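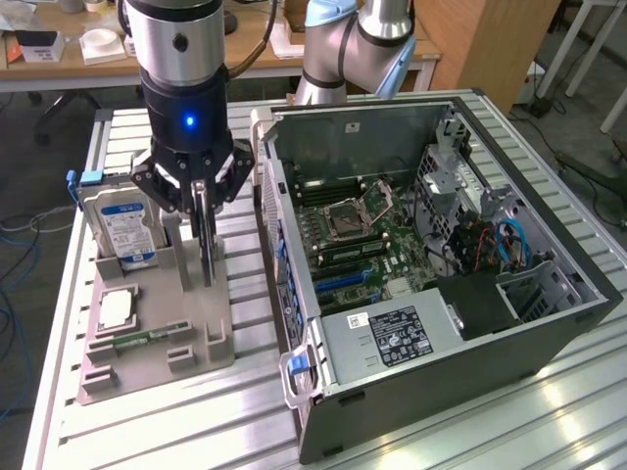
Residents of Prurnora will be able to drop off old computers, hard drives and other small electronics at no charge starting 26th October, when the town opens a permanent collection point at the Callance Road transfer station.

The town council approved the plan in a 5 to 2 vote after a short discussion. Until now, people who wanted to get rid of electronics had to wait for the yearly collection in March or drive to the county site in Kunness, where there is a fee for each item.

The March collection took in 2,460 items this year, according to a report given to the council. Laptops and desktop computers made up the largest share, followed by printers and televisions. The report said many residents asked at the gate what to do with loose hard drives, and that a number of them took the drives home again when they learned they would not be wiped on site.

Under the new arrangement, hard drives will be kept apart from other items in a locked steel cabinet. Huttunen Recycling, the company hired to empty the collection point, will pick them up every two weeks and take them to its plant outside Kunness. Drives will be shredded there. Residents who want proof can ask for a receipt at the drop-off window, and the company will mail a certificate once the drive has been destroyed.

The town still advises people to erase their own files before dropping off a computer. A one-page guide has been posted on the town website, and paper copies are available at the library and the town clerk's office. The guide covers how to sign out of accounts, back up photos and documents, and reset a computer or phone.

Batteries should be taken out of any device where this can be done without tools. Loose batteries go in a separate bin and should have tape over the ends. Anything with a swollen or leaking battery should not be placed in a bin. Residents are asked to leave it in the car and speak to the attendant.

The collection point will accept computers, monitors, keyboards, hard drives, phones, tablets, routers, printers, game systems and cables. It will not accept refrigerators, air conditioners, microwaves or smoke detectors. Televisions will be taken, with a limit of two per household per visit. Business waste is excluded, although the council said it may look at a paid service for small offices next year.

The service will cost the town around $81 a week, to be paid out of the existing solid waste budget. Dump sticker prices will stay the same. The contract with Huttunen runs for one year and can be renewed.

A current transfer station sticker or proof of address is required. The drop-off window is to the left of the main gate, past the scale, and will keep the same hours as the rest of the station. Drivers should use the right lane when leaving, as the old exit by the brush pile is closed for paving.

The March collection will be held one more time next year for people who have already made plans to use it.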